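Konis Rail Survey Answers - README

Hello, and thank you for stopping by! Konis is a small set of answers from people who ride the Hevar line, put together so that anyone curious about late trains, crowded cars and ticket prices can poke through it without having to ask us first.

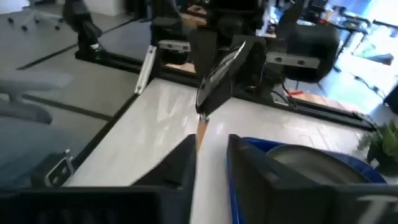
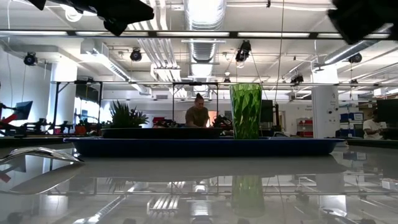
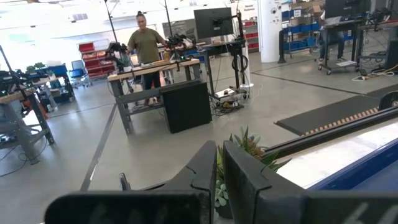

Three views of one workspace.

What is in the file

There are 200 rows, one for each rider who sent back the form. Scores run from 0 to 100, and a higher score always means a happier rider (we flipped the "crowding" question so it reads the same way as the rest). Delays are in minutes and stop at 60 - anything longer was entered as 60, so please be careful with averages.

Blank cells mean the rider skipped the question. A blank is never a zero, and we would be very grateful if you kept it that way in your own copies.

Known problems

Riders from Brirnum station answered far more often than anyone else. Version 2 adds a weight column to help with this, but it is a rough fix and you may well come up with a better one.

Who to ask

Padmavathi Rai looks after the survey form and Todor Nikolovski looks after the file. Write to either of them, and do tell us what you made with it!

Last updated 7 June 2022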